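Sunday, bench 2, Drusonside

Third go at the rinse-out conditioner for Clotstead. They want it silicone free, with oat and flax in place of the usual slip agents, and they want it to pour from the same bottle as their shampoo. The last batch wouldn't. It sat in the neck like cold custard and you had to bang the bottom to get anything out.

Changes from last time: fatty alcohol down a little, flax gel up, everything else left alone. I made 1,000 g so there would be enough to fill bottles as well as pots. Water phase and oil phase heated in separate beakers, oil into water, stick blender in short bursts, then hand stirring while it cooled. Preservative and scent went in once the pan was down to the usual temperature. The scent is the rosemary one from Amarasinghe, the new drum. It smells greener than the old drum and I prefer it, but Clotstead signed off the old one, so they'll need to be sent a strip.

Flax gel was a nuisance again. Strained through the fine bag it took most of the morning, and what came through at the end was stringy. I kept the stringy part out. Next time strain it while it's still warm and don't try to squeeze the last of it.

Look and feel at 23 degrees: off-white, slight shine, no grains between the fingers. Pours slowly in one ribbon. pH was a touch high straight off, corrected with citric, checked again after lunch and it had held.

Tress test on the bleached swatches. Wet combing is clearly better than the last batch and close to the shop one we are measuring against. Dry combing is where it falls behind. The ends feel clean but a bit squeaky, and there's more static than I'd like. No build-up after repeat washes, so at least the flax rinses out.

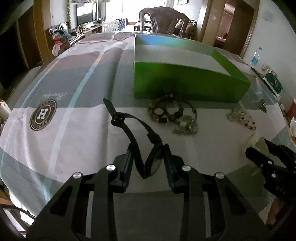
Kekeli Kpodo has read the above and does not think the static is down to the flax at all. Her view is that the swatches were dried too long and too close to the dryer, and that the shop conditioner would look just as bad treated the same way. She would rather see both run again side by side, left to dry in the rack overnight, before anyone touches the formula.

Fair point. The shop swatches were done on a different day and I didn't write down the dryer setting. Will repeat with both sets on the same rack.

If the static is still there I have two things to try. One is a little more of the plant-based conditioning agent — we have 500 g left from the Bumorano order, plenty for trials. The other is a small amount of broccoli seed oil, though it costs more and has a smell that may come through the rosemary.

Stability: pots in the warm cupboard, the fridge and on the window shelf, bottles upright and on their sides. Labels are pencil only, so don't wipe them. Etornam Wumbei is doing the freeze and thaw pots as the other freezer is full.

To do
Send scent strip to Clotstead
Order fine straining bags, the last one has a split seam
Rerun tresses, both products, rack dried
Check pH on the warm pots before moving them
Wash the stick blender properly, there is wax up inside the guard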